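4.2 Placing Objects for a Grasp Trial

Print this page | E-mail this page 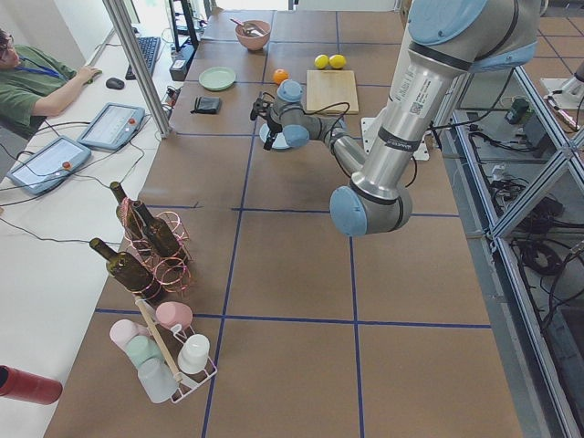

Figure 7. Arm with gripper over the taped grid.

1. Set the objects on the grid according to the Neltura layout sheet.
2. Move the gripper to the start position.
3. Run 32 trials per layout and record each result.

Note: In the June study, layouts reset by grid square gave more repeatable scores than layouts reset by eye.

CAUTION: Keep hands off the worktable while the arm is in motion.

Print | E-mail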